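Domestic Interiors 605 - Handout 9
Freestanding tubs: do they earn their floor space?
Sobia Tarar, 12 Feb 2018

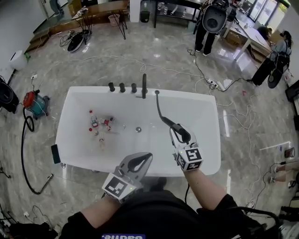 What the brochures claim

Sellers like to call a freestanding tub "easy to live with." Treat that as a sales line until somebody shows you figures. The Lashari reading (p. 13) offers none, and its survey covered three households.

Points to argue over

Rim-mounted controls look tidy - but every fixture standing on a rim is one more thing to wipe around. A pull-out hand shower helps with rinsing the basin. Whether it helps enough to pay for the plumbing is another matter.

Storage is the weak spot. With no ledge or shelf, bottles end up in the basin and a phone ends up on the rim. Lelness says a bath tray solves this. I doubt it: a tray has to be lifted off before you can clean.

Polished marble floors photograph well. Ask who mops behind the tub, and with what.

For next time

Measure the gap between tub and wall in one bathroom you know. Bring the number, plus one claim from the Grallus catalog that you don't believe.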